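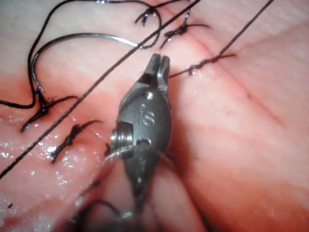 October, bench 2, 2:30 pm. Glycerin trial on the gelatin sheets again, Mulder recipe, batch 14. Poured 200 g gelatin, 200 g glycerin, left it in the Trunmont tray overnight. Skin on top too dry at the corners, peels if you pick at it. Want the color closer to the moist pink surface in the photo - ours came out orange, too much of the red paste. Cut dye by a third next time, add a bit of white.

Bubbles still bad. Warmed the mix 3 min longer, no diffrence. Derek Dobson says pour slower and from lower down. Try that frist.

Need more glycerin from Padbridge, last jug nearly out. Lids for trays too.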